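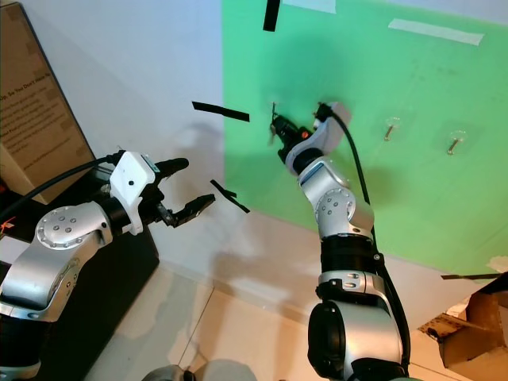
Two robot arms near a green wall panel

Cold brew is coffee made by steeping ground beans in cool or room-temperature water for many hours, then straining out the grounds. It differs from iced coffee, which is brewed hot and chilled afterward.

Preparation
A coarse grind is normally used, as fine grounds are hard to filter and can leave the drink cloudy. Steeping takes around 15 hours at room temperature and longer in a refrigerator. The grounds are removed with a paper, cloth or metal filter — some brewers use two in turn.

Many recipes produce a concentrate, which is thinned with water or milk before serving. A concentrate made in the evening is usually strained the next morning and kept cold in a closed jar.

Flavor
Cold brew tends to taste less bitter than hot coffee made from the same beans. Floral and fruity notes are often weaker, and darker roasts are a common choice. Caffeine content varies with the amount of coffee used, the steeping time and how far the concentrate is diluted.

See also
Iced coffee
French press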